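Fomdale Audio Help > Plug-ins and Virtual Instruments

Sampler plug-in goes out of tune when I move the project to another computer

Posted by tapehiss_dan

I have a song with 5 instances of the Drivach sampler in it, all loading my own samples. On my desktop everything is in tune with the rest of the track. When I open the same project on my laptop, the sampler parts play flat and a bit slow. The synths and the recorded audio are fine, only the sampler is off.

Both machines have the same version of the plug-in and the same host. I copied the whole project folder over, samples included, and I get no missing file message. I tried reinstalling the plug-in on the laptop and it made no difference. Moving the tune knob up gets it close, but then the loops drift against the drums after 30 seconds or so, and I would have to undo it all again when I go back to the desktop.

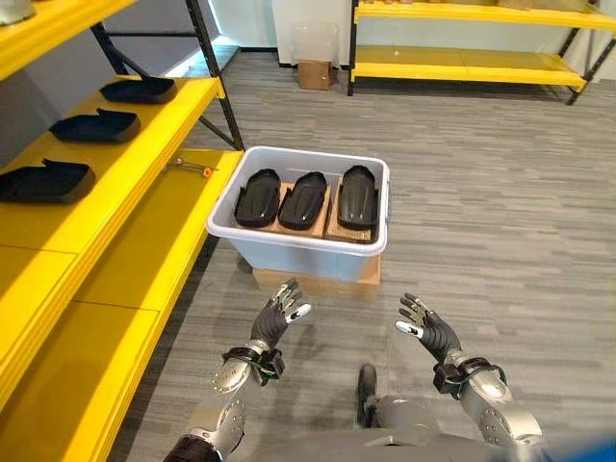
The samples are a mix. Some I recorded myself from an old electric piano, and some came from the Sepúlveda keyboard pack. I think the whole library is 600 files, so I would like to avoid converting them one at a time if there is a way around it. Is there a setting I have missed?

lowpass_lil

Sounds like a sample rate problem. Check that both computers are at the same rate. I had this once and it was that.

Trotudcombe Studio

Sample rate is the first thing to check, but look in two places. Your host has a project rate, and the audio interface has its own rate in its control panel. If the host were simply running at the wrong rate, you would expect your recorded audio to be off as well. You say it is fine, so I would look at the plug-in next.

Open the sampler's settings page and find the option for how it reads the rate of a file. There are two choices, "From file" and "Fixed". With "Fixed" it ignores what the file says and uses whatever number is typed in the box. That choice is saved on each computer and does not travel with the project, and reinstalling leaves the old preferences in place. My guess is that your desktop is on "From file" and the laptop is on "Fixed".

Set the laptop to "From file", close the project and open it again. The plug-in only reads the setting when it loads the samples, so changing it with the song open does nothing you can hear. Put the tune knob back to zero before you test - otherwise you will end up sharp. Play a C at note 60 against a synth you trust and compare.

If that fixes it, you can leave the library alone. If only some of the sounds come back in tune, those other files probably have the wrong rate written in them. Old recordings moved between programs can end up that way. A batch audio converter can correct a whole folder at once, but work on a copy.

tapehiss_dan

It was set to Fixed on the laptop. Changed it, reopened, and four of the instances are in tune now. The last one is the electric piano I recorded myself, so I will try the batch converter on that folder tonight. Thanks both.

polywobble

Same problem here but mine plays sharp instead of flat. Does the same fix apply? I am on the older version and can't find the settings page.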